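Skemoddale Home Bakers » Bread » Mixing bowls for no-knead dough: plastic, steel or ceramic?

crumbfan_385
Posted August 5, 2025

OK, bowl people, I need you! I've been making no-knead bread since February and I'm completely hooked (three loaves last week, my freezer is full), but I'm still mixing in a soup pot. Our kitchen is cold, and I want something that won't chill the dough overnight. I've been leaning toward plastic, the cheap colorful kind.
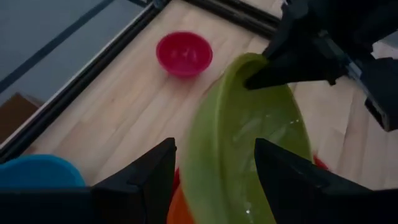
My dough is pretty wet, 385 grams of water to 500 of bread flour, and it sticks to the pot like glue. Does it let go of plastic more easily? And how big should I go? I keep reading that the dough doubles, but mine seems to want the whole kitchen.

oldrye
Reply #1

Plastic, all day long. It's light, it doesn't pull the warmth out of the dough the way my steel one does, and a flexible scraper gets every last bit out. I rub in a few drops of oil before the long rise and the dough just slides onto the counter — such a satisfying moment!

Go bigger than you think. For your amount I'd want a 4 quart bowl. My small ones are for the seeds and salt. 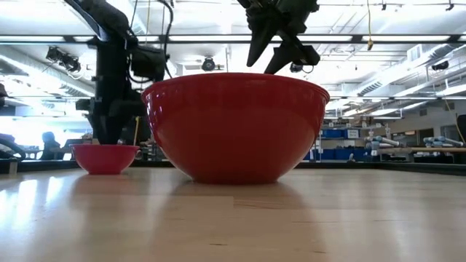
Can you leave the dough in a plastic bowl overnight?
Sure, as long as it's food safe and you cover it so the top doesn't dry out. I do 14 hours on the counter in winter and closer to 10 in summer.

tinloaf
Reply #2

Going to disagree with oldrye here. Plastic scratches, and once it's scratched it hangs on to old dough and smells. I threw out 2 of them before I switched to steel. Warm the steel bowl with hot tap water first, dry it, and the cold problem is gone. Mine is a Poltent and I've used it for 287 bakes (yes, I keep a log, and yes, I love my log).

My order for a wet dough:

1. Water in first, then yeast, then stir.

2. Flour on top, salt last, and mix with a wet hand until there are no dry spots. Let it sit half an hour and fold it a few times. You'll feel it tighten up and it's wonderful every time.
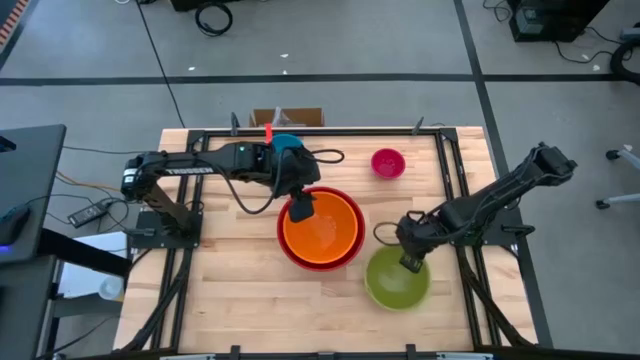 3. Cover and leave it alone until it's bubbly and jiggles when you shake the bowl.

oldrye
Reply #3

Scratches come from metal whisks and scouring pads! Use a soft sponge and a silicone scraper and you'll be fine. Mine has been through years of rye and still looks good. I'll give you the log, though, I'm jealous of that.

pirihi_kitchen
Reply #4

Can I put in a word for ceramic? Heavy, I know, and I've chipped one on the faucet. But it stays put while you fold, and once it's warm it stays warm for ages. I picked up a Clomau at a yard sale and it's the nicest thing in my kitchen.

If you do buy plastic, get a nesting set. You'll use the middle sizes for everything: pancake batter, potato salad, washing berries. 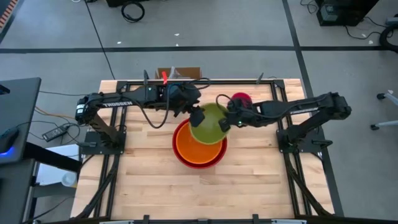

Bowls out on a butcher-block table.

tinloaf
Reply #5

Ceramic is lovely until you have to lift it out of a low cupboard with a kilo of dough in it. Still team steel.

crumbfan_385
Reply #6

You're all great, thank you! I'm getting a plastic nesting set and a silicone scraper, and I'm trying tinloaf's water-first order tonight — I've been dumping the flour in first this whole time and digging dry clumps out of the corners. Does the drop of oil change the crust at all, oldrye?

oldrye
Reply #7

Not that I've ever noticed. Just keep it to a few drops and wipe out any puddle at the bottom. Post a picture of the crumb when you cut it!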